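Folding cloths and towels: your questions
Woldale household pages

I get the same handful of letters about folding over and over, so they are collected on this page with the replies I usually send. I'm Waldemar Lis, I write the laundry and linens section, and I should warn you that I don't believe in most of what gets sold under the name of organizing. If you came for a drawer that looks like a bakery window, there are other pages for that.
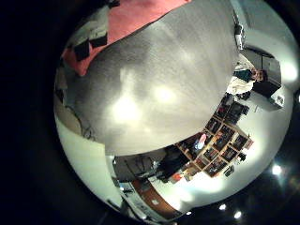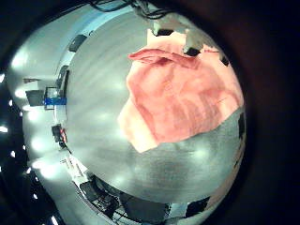
A pink cloth on a gray tabletop.

Do I need a special surface for folding?

No. You need something flat that is bigger than the thing you're folding, and it should be clean. I've read that wood "grips" the fabric and helps you get a sharper edge. I've folded on wood, on metal, on the lid of a chest freezer and on a bed, and the bed is the only one I'd argue against. It sinks in the middle and your edges wander. A metal table is fine. It wipes down fast and cloth slides on it, so you can turn the whole piece without picking it up. Some people hate the sliding. Put your other hand on it.

Should I smooth the cloth out before the first fold?

Yes, and this is the one step I'm strict about. Most bad folds I've been shown were bad before anyone folded anything. If a corner is tucked under or there's a ridge along one side, every layer you add will carry it. Lay the cloth down, find two corners next to each other, and pull them gently apart. Then do the opposite side. Run your palm from the middle outward once. You don't have to stroke it like a cat for five minutes.

What about creases that won't come out?

Then they stay in. It's a cleaning cloth. If it's going on a dinner table, iron it. I have no faith in the sprays that promise to relax the fabric. I tried one for a whole December and compared it with plain water from a plant mister, and I couldn't tell which pile was which. My sister said she could, but she picked wrong.

Halves or thirds?

Depends on your shelf. Measure how deep it is, or just hold the cloth up to it, and fold to fit. Thirds give you a narrower bundle with the raw edges hidden inside, which people like the look of. Halves are quicker. For a small cloth I fold in half, then in half again, and stop. There is a belief that thirds make towels last longer because the crease lands in a different place. I have never seen anything to back that up, and my oldest towels were folded in halves their whole lives.

My edges never line up. What am I doing wrong?

Maybe nothing. Plenty of cloths aren't square, even new ones, and they get less square with washing. Check it: fold corner to corner on the diagonal and see how much sticks out. If there's a clear tongue of fabric on one side, no method will fix that. Line up the side that will face out and let the back be crooked.

If the cloth really is square, you're probably lifting it too high. Carrying an edge through the air lets it sag and twist. Keep it low, close to the table, and set it down all at once.

Is it better to pinch the corner or slide a hand under the edge?

For thick towels, slide a hand under. For thin cloths, pinch, and take one layer only. Feel for it between finger and thumb before you lift. If you grab two layers by mistake you'll drag half the cloth with you and have to start over. Soft, fuzzy fabrics are the worst for this, as the layers cling together.

Is it true that you should roll instead of fold?

In a suitcase, sometimes. In a cupboard I don't see the point. Rolls come undone when you pull the one next to them, and round things leave gaps in square spaces. A reader wrote that she fits 10 rolled hand towels where she used to fit fewer folded ones. She may well. When I tried the same thing on my own shelf I gained nothing and one fell behind the radiator.

Are the folding boards worth buying?

For shirts, if you have a lot of shirts and want them all one size, possibly. For cloths, no. I borrowed the one everybody was asking about, the Flavia, and it took me longer to get the cloth centered on the board than it takes to fold it by hand. It also has to live somewhere. I gave it back on a Friday and didn't miss it.

How should I store them? Cubbies, drawers, baskets?

Open cubbies are good if you're the kind of person who puts things back. You see what you have and you don't dig. They also collect dust, and anything left there for months will have a gray line on the outside fold. Drawers keep things cleaner and let you forget what's in them. I wouldn't buy a basket for the purpose, but if you have one, use it.

Whatever you choose, put the fold toward you and the loose edges to the back. Then you can take one without bringing up the two under it.

I was told to fold by color. Does it matter?

It matters if you use color to tell things apart, say pink for the bathroom and blue for dishes. Then yes, keep them in separate piles. If you're doing it so the shelf looks like a rainbow, that's decoration, and you'll be redoing it every wash.

How many cloths does a household need?

Fewer than the lists say. I've seen a checklist that wanted 2 dozen kitchen cloths for a couple. Start with what you use between washes, add a few spares, and see whether you ever reach the bottom of the pile.

Can I fold them slightly damp to get a flatter result?

Please don't. You'll get a flatter cloth that smells. Dry it all the way, including the hem, where the fabric is doubled and holds water longest.

Do you answer letters by return?

Slowly. Send your question through the Woldale contact form and put "linens" in the subject line. Questions about stain removal go to the other section, and I only have opinions there anyway.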